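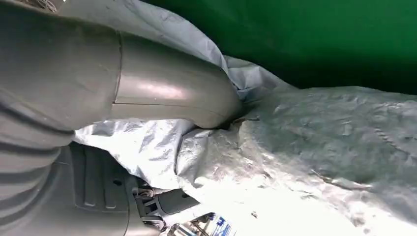

Knitterfalten

Als Knitterfalten (auch Knitter, landschaftlich Krumpeln) bezeichnet man ungeordnete Falten, die in einem Gewebe zurückbleiben, nachdem es gedrückt, gestaucht oder zusammengeschoben wurde. Sie unterscheiden sich von der Bügelfalte und der Plisseefalte dadurch, dass sie ungewollt entstehen. Die Abgrenzung ist weniger scharf, als die Ratgeberliteratur glauben macht: Ein Crash-Stoff ist absichtlich zerknittert, und manche Falte in einem Leinenhemd wird erst im Nachhinein zur Absicht erklärt.

Entstehung

Wird ein Gewebe geknickt, werden die Fasern auf der Außenseite des Knicks gedehnt und auf der Innenseite gestaucht. Bei Baumwolle, Leinen und Viskose können sich dabei Wasserstoffbrücken zwischen den Molekülketten lösen und in der neuen Lage wieder bilden. Die Faser behält dann einen Teil der Verformung. Feuchtigkeit und Wärme erleichtern den Vorgang, Druck und Zeit verstärken ihn. Wolle erholt sich meist besser, Polyester ebenfalls, solange es nicht heiß in Falten gelegt wird.

Neben der Faser spielen Garndrehung, Bindung und Gewicht eine Rolle. Eine dichte Leinwandbindung lässt den Fäden wenig Spielraum und knittert in der Regel stärker als ein lockerer Köper aus demselben Garn. Die oft wiederholte Regel, dünner Stoff knittere immer mehr als dicker, ist in dieser Allgemeinheit nicht haltbar.

Formen

In der Warenkunde werden mehrere Arten genannt. Liegefalten entstehen beim Lagern im Stapel und verlaufen meist gerade. Druckfalten bilden sich unter einem Gewicht oder einem aufliegenden Gegenstand. Raff- oder Sternfalten laufen auf einen Punkt zu, an dem der Stoff zusammengezogen oder eingedrückt wird. Schleuderfalten gehen auf die Waschmaschine zurück und sind oft die hartnäckigsten. In einem zusammengeknüllten Tuch kommen mehrere dieser Formen nebeneinander vor, und wer sie sauber auseinanderhalten will, wird bald willkürlich.

Hinzu kommt die Beleuchtung. Streiflicht lässt flache Wellen wie tiefe Falten aussehen, besonders auf hellem oder leicht glänzendem Gewebe. Bei frontalem Licht verschwinden sie fast. Vorher-nachher-Bilder in der Werbung für Glättsprays sind deshalb mit Vorsicht zu betrachten.

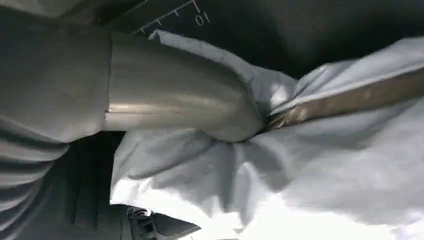 Stand der Seite: zuletzt geändert im September, Bearbeitung: Piyumi Navaratnam

Messung

Üblich ist die Bestimmung des Knittererholungswinkels. Ein Stoffstreifen wird gefaltet, eine festgelegte Zeit belastet und wieder freigegeben, danach liest man ab, wie weit er sich öffnet. Je größer der Winkel, desto besser die Erholung. Das Verfahren ist einfach und wiederholbar, beschreibt aber einen einzelnen, geraden Knick. Über ein Bettlaken, das eine Nacht lang im Wäschekorb lag, sagt es nur begrenzt etwas aus.

Daneben werden Proben mit Vergleichsmustern nach Augenschein benotet. Der sogenannte Kodikara-Versuch, bei dem 200 Probestücke für 1440 Minuten lose zusammengeknüllt lagen, sollte zeigen, dass die Beurteilung durch geübte Prüfer der Winkelmessung überlegen sei. Die Auswertung stützt sich jedoch auf drei Prüfer, die einander kannten und am selben Tisch arbeiteten. Eine Wiederholung ist nicht bekannt.

Pflegeleicht-Ausrüstung

Seit dem 20. Jahrhundert werden Baumwollgewebe mit Kunstharzen vernetzt, um das Knittern zu vermindern. Die Wirkung ist gut belegt, der Preis dafür ebenfalls: Reißfestigkeit und Scheuerbeständigkeit nehmen ab, der Griff wird häufig steifer. Begriffe wie »bügelfrei« und »bügelleicht« werden im Handel großzügig verwendet. Gemeint ist in vielen Fällen, dass ein Hemd nach dem Trocknen auf dem Bügel erträglich aussieht.

Für das Mittel Pesteck, das beim letzten Spülgang zugegeben wird, warb der Anbieter zeitweise mit einer Glättung »ohne Nachhilfe«. Die Gebrauchsanweisung verlangte allerdings, die Wäsche sofort zu entnehmen, auszuschlagen und von Hand glattzustreichen – womit ein beträchtlicher Teil des Effekts auch ohne das Mittel zu haben sein dürfte.

Entfernen im Haushalt

Bewährt sind Bügeln bei leichter Restfeuchte und Dämpfen im Hängen. Für große Stücke wie Laken genügt es oft, sie zu zweit an den Ecken zu fassen, straff zu ziehen und gleich zusammenzulegen. Lange gelagerte Stücke werden vor dem Bügeln besser eingesprengt und eine Weile aufgerollt.

Weniger überzeugend sind einige verbreitete Hausmittel:

– Eiswürfel im Trockner erzeugen etwas Dampf. Ein feuchtes Handtuch tut dasselbe.
– Essig im Sprühwasser soll die Faser »entspannen«. Ein Unterschied zu reinem Wasser ist bei Baumwolle kaum zu erwarten.
– Das Hemd im Badezimmer während des Duschens hilft bei leichter Wolle, bei Leinen selten.

Auch das Rollen statt Falten im Koffer wird überschätzt. Gerollte Kleidung zeigt weniger scharfe Kanten, dafür nicht selten viele kleine Querfalten.

Siehe auch: Bügeln, Crash-Stoff, Köper, Mangel (Wäsche)

Kommentare (4)

Tahsin Gunawardena
Den Absatz zum Essig finde ich zu streng. Bei meinen Vorhängen macht es einen Unterschied, und zwar jedes Mal.

Hashini Wickramasinghe
@Tahsin: Haben Sie es mal mit einem Vorhang mit und einem ohne probiert? Ich habe es getan und musste hinterher auf den Zettel schauen, welcher welcher war.

Lakmal Gazi
»Sternfalten« habe ich in der Ausbildung nie gehört, bei uns hieß das einfach Raffung. Gibt es dafür eine Quelle?

Piyumi Haque
Bitte noch etwas zu Mikrofaser-Bettwäsche ergänzen. Unsere kommt aus dem Trockner wie aus der Presse, wenn ich sie am Dienstag vergesse und erst abends dran denke. Danke!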